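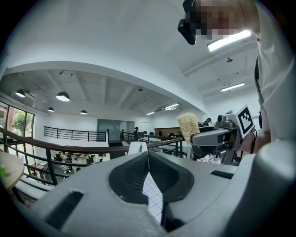

Harncombe Residents' Forum
Board: Parking, Roads and Access
Topic: Proposed changes to permit hours, Lostenard estate

Posted by estate_office
Residents are advised that the consultation on permit hours is now open. It is proposed that the controlled period be extended to 8 pm on all roads within the Lostenard estate, including the two cul-de-sacs behind Clorar House. Visitor permits would remain valid for 90 minutes. Responses should reach the office by 5/8/19. Paper forms may be collected from the front desk.

Posted by plumtree_row
I wish to record an objection. The present hours were agreed after the last consultation, and residents were told at that time that they would not be revisited. An evening restriction would fall mainly on those who receive care visits after work. Ninety minutes is not sufficient for a carer who must also prepare a meal.

Posted by northgate12
With respect to the previous poster, carers may already apply for a separate badge. The difficulty on our side of the estate is evening parking by people using the Mac Carthaigh sports hall. On match nights it is not possible to park within sight of one's own front door. I support the proposal in full.

Posted by plumtree_row
The carer's badge is issued to a named vehicle. Agencies send different staff in different cars. My application in February was returned for this reason.

Posted by estate_office
The office can confirm that badges are at present tied to one registration. The point will be added to the consultation papers. For information, 1472 letters have been delivered and 548 replies have been received so far.

Posted by quietlane
Could the office state whether the hall has been asked to open its lower car park in the evenings? It has 400 spaces and the gate is locked at six. I would prefer that this be settled before any further signs are put up at residents' expense.

Posted by northgate12
The hall was asked last year and declined on grounds of lighting. I do not think residents should wait on a third party.

Posted by quietlane
Declined by whom, and in what terms? I have not seen a letter - if there is one, it should be placed with the papers.

Posted by estate_office
A copy of the hall's reply will be available at the front desk alongside the forms. Members are reminded that comments made on this board are not counted as formal responses.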